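Lesezeit: 2 Minuten

Ticket: Waschküche Homanberg, Ärmelschoner und Tücher
Status: gelöst
Eröffnet: 16. August 2019

Problem: Die rosa Ärmelschoner mit den Bärchen kommen aus der Wäsche und rutschen beim Spülen ständig runter. Am linken Arm hält das Bündchen keine fünf Minuten. Dazu kleben an den lila Tüchern jedes Mal Fusseln, und zwar dunkle.

Erster Versuch: Waschgang von 60 auf 40 Grad runter, kein Trockner mehr. Die Bündchen sind damit schon deutlich besser! Fusseln leider unverändert.

Zweiter Versuch: Flusensieb sauber gemacht (da kam einiges raus, meine Güte), danach die Maschine einmal leer bei 95 Grad laufen lassen. Tücher wieder mit allem anderen zusammen rein. Fusseln immer noch da, nur etwas weniger. Das Sieb war es also nicht allein.

Dritter Versuch, und jetzt wird es schön: alles auf die Marmorplatte an der blauen Kachelwand gelegt und Stück für Stück durchgesehen, Nähte, Bündchen, Innenseiten. Tageslicht hilft da enorm, unter der Deckenlampe sieht man auf dem Lila fast nichts.

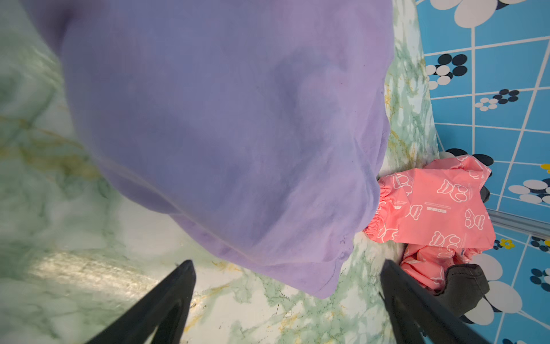 Der Übeltäter war das dunkelgraue Teil! Das lief seit November einfach immer mit, und an der Innennaht löst es sich in feinen Flöckchen auf. Zweimal ohne Grau gewaschen, beide Male kamen die Tücher völlig sauber raus. Ich hab mich gefreut wie ein Schneekönig.

Zu den Bündchen noch: Bei einem Schoner war der Gummi innen verdreht. Naht zwei Zentimeter aufgetrennt, Gummi glatt gezogen, wieder zugenäht, sitzt wie neu. Gummiband zum Nachrüsten liegt in der Zusberg-Dose, Breite 9 mm. Das breitere von Groen passt nicht durch den Tunnel, hab's probiert.

Ab jetzt:
Grau nur noch mit Grau.
Lila und Rosa zusammen bei 40 Grad, Wekus flüssig, keinen Weichspüler.
Ärmelschoner auf links drehen und liegend trocknen, die Bärchen danken es euch!

Offen: Das graue Teil bräuchte eine neue Innennaht. Wer gerade Lust auf die Nähmaschine hat, bitte hier im Ticket eintragen, Garn ist genug da.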